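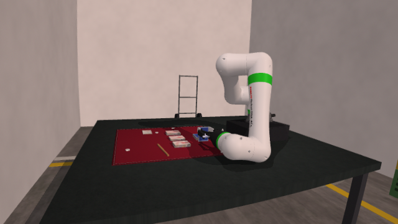
Shehata Street Workshop: the card sorter build

We started the card sorter in November as a shared project on the back bench. The goal is a robot arm that can pick up game pieces and flat cards and put them back in their tray. Jintana Wannasri is building it in simulation first, so the rest of us have time to finish the real table. Notes are by Esben Overgaard.

The simulated cell
White arm with green bands, black table, red mat. The room is plain on purpose — Jintana wanted it to load fast on the workshop laptop.

Mat layout
Three cards in a staggered line, two small white discs, a square tile and a thin tan stick. The stick lies at an angle, and Ada Grasso wants to try it at several others before we move on.

Blue piece
Our first pick target, at the right end of the mat next to the gripper. The approach is low, with the forearm almost level. Ottavio Vitale wrote the path and is still changing the last part of it.

Cards
These are the hard part. A flat card gives short fingers very little to hold. We plan 200 simulated tries per card position and will keep the log in the project folder.

Real table
Assunta Caputo is cutting the top. It needs 4 bolts through the base plate and a stiffer brace underneath than the one we drew. The height will match the simulation once the feet are on.

Still to do: control box wiring, a stop button within reach of both sides, and a 24 V supply that doesn't hum. If you have a spare supply, leave it on the shelf by the door with your name on it.

Search this site
Go

Recent galleries
Walton lathe rebuild
Drurkinora plotter, part 3
Hurunen drawer slides
Bench clean-out

This site uses cookies to remember your settings. Accept | Read more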